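Questions I get about the Wunlow sourdough swap

I'm Senga Baxter and I run the swap out of my kitchen with a lot of help from Delwyn Tapsell. These are the things people email me over and over, so I finally typed them up. If yours isn't covered, write to me and I'll get back to you (usually at night, once the dough is put away).

What is the swap?

You bring a jar of starter, you go home with a jar of somebody else's. We've been doing it since I moved to Buchanan Street and had way too much rye starter and no one to give it to. There are 112 people on the mailing list now, which still makes me laugh!

Do I need to know how to bake?

Nope. Plenty of people show up having never made a loaf. Delwyn keeps a beginner starter going just for you and she'll talk you through the first week of feeding.

How much starter should I bring?

50 grams is plenty. It wakes up fast once it gets fed, and small jars are so much easier to carry home on the bus.

What do I write on the label?

The kind of flour, the day you last fed it, and a name if it has one. Mine is called Flutinell and she's a bit of a diva - she sulks on plain white flour.

Can I bring a gluten-free starter?

Please do! It gets its own table and its own spoons. Rice and buckwheat go quickly, so come early if you want one of those.

My starter has gray liquid on top. Is it dead?

Almost certainly just hungry. Pour the liquid off or stir it in, feed it twice a day for a couple of days and see if it perks up. Pink or orange streaks or fuzzy mold are another story, so toss it and take a fresh jar from us.

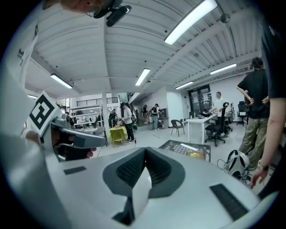

How long can I leave my starter in the fridge?

I feed mine every week or two, but I once left a jar for 19 days and it came back after three feedings. If you're going away for longer, dry some on parchment paper and keep the flakes in a jar.

What does it cost?

Nothing at all. If you want to chip in a bag of flour, we'll find a use for it.

When is the next one?

January, starting at 10 in the morning. I'll email the list when the date is settled.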